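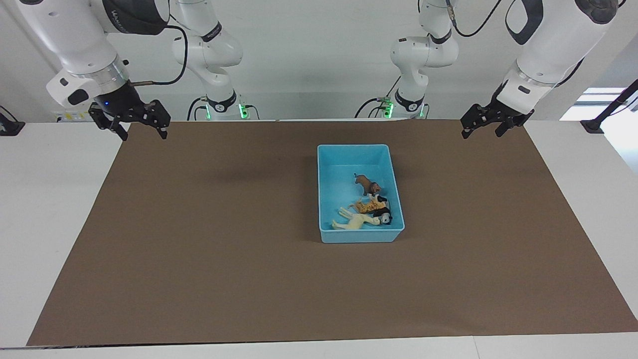

Sakda Mahawong's view was that a garden wall on clay will move whatever mortar is used, and that the report should say so before comparing mixes. The point is accepted. The tests described in this report cover the bond between brick and mortar only, and footings were left out.

2. Materials

Three bagged mortars were used: Cestex, Harkent and Zosier. All the bricks came from one pack supplied by the Majimbun yard. They were brushed clean and kept indoors before use. Water was measured by weight, following the figure printed on each bag. No plasticiser was added.

3. Method

Bricks were laid in stacks of 6, bedded on a 10 mm joint and struck flush. Each stack was covered with damp sacking for the first week, then left uncovered in the store until testing in February. A bar was clamped to the top brick and weights were hung from its free end until the joint opened – the load was added in steps of 500 g, with a pause after each step. 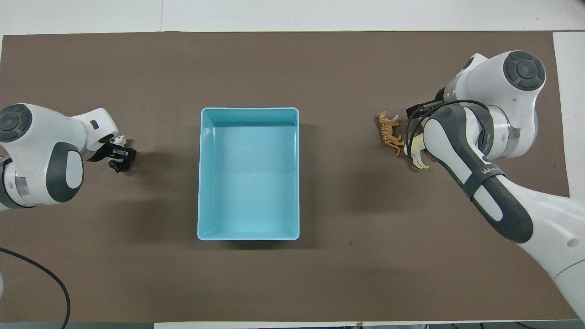
The first stack from each bag was used to practise the clamping and its result was thrown out. Where a brick broke before the joint, the reading was kept but marked in the table.

4. Results

Harkent gave the highest average load and the narrowest spread. Cestex was close behind but two of its joints had gaps along the back edge, caused by poor filling. Zosier stiffened quickly on the board and was hard to spread after 50 minutes, so the last joints laid with it are probably weaker than the product allows.

5. Limits

Only one type of brick was tried. Frost was not tested, and the store was not heated, so curing temperatures varied. A further set with wetted bricks is planned, using the same clamp.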